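Good practice for two-arm folding cells

A two-arm folding cell is a small automated workstation in which a pair of robot arms handles towels, shirts and other soft goods on a shared tabletop. Good practice for these cells grew up piecemeal, in workshops and teaching labs, and for a long while it lived mostly in people's heads. The written guidance most often passed around today is the Collado Notes, first put together by Araceli Paredes for the benches at Brellora and later widened, with a good deal of patient editing, by Dayana Echeverri at Pruvon.

Scope

The Notes cover light arms working on cloth at table height. They are meant to sit beside the safety rules that already apply in a given building, and they never take the place of a proper risk assessment, a point the authors come back to so often that readers tease them for it.

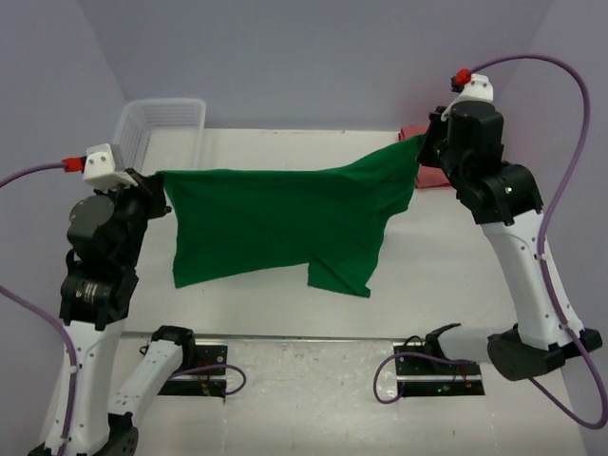 Speed is treated first. A new motion is run slowly the first 12 times, with a person standing at the stop button, and only then brought up to working pace. The Notes ask that both arms share a single stop circuit – one button, both arms – so that one can never keep pulling on a piece of cloth after the other has halted. They also ask for the pull itself to be limited in software, and for the limit to be written down somewhere a visitor can find it.

Care of the grippers

Fingertips pick up lint, and lint changes how they hold. The Notes recommend wiping them at the start of each shift and checking the gripping faces for wear every 800 cycles. Worn tips are replaced in pairs, and the date goes in the cell's log. 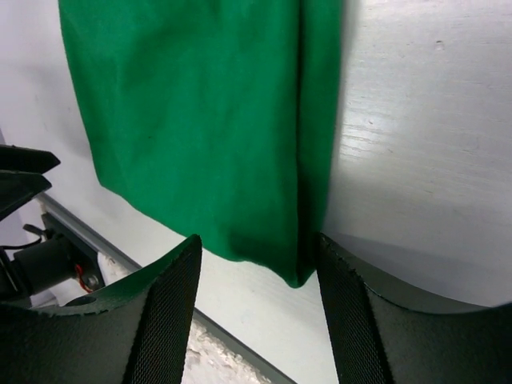
Should a person reach in to straighten a cloth while the arms are paused?
Only after the cell has been put into its stopped state and the arms can't restart on their own, because a paused program may pick up again without much warning.

Layout and housekeeping

The longest chapter deals with the table and what is allowed on it. Each cell gets a marked home for finished goods and another for supplies, and those homes are kept the same from one shift to the next, so that a taught motion stays safe to replay.
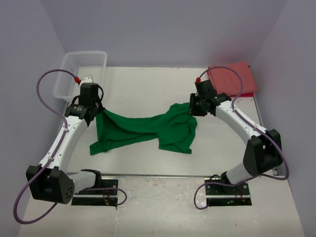

Cable routing takes up several pages of its own, and many readers find it the most useful part of the whole document. A line that runs to a gripper needs enough slack for the wrist to turn, yet it shouldn't hang where it can snag a basket or drag across the work. Clips along the forearm are a common answer, as with the purple hose held by two small white clips on each arm, and a generous loop is left near the elbow. Operators are asked to move each joint slowly through its full range after any rerouting and to watch the slack the whole way.

Revisions

The edition dated November 6, 2021 added the cable pages and a short section on record keeping, drawn from 441 log entries gathered at Tondberg. A smaller correction followed in January and fixed two mislabeled tables.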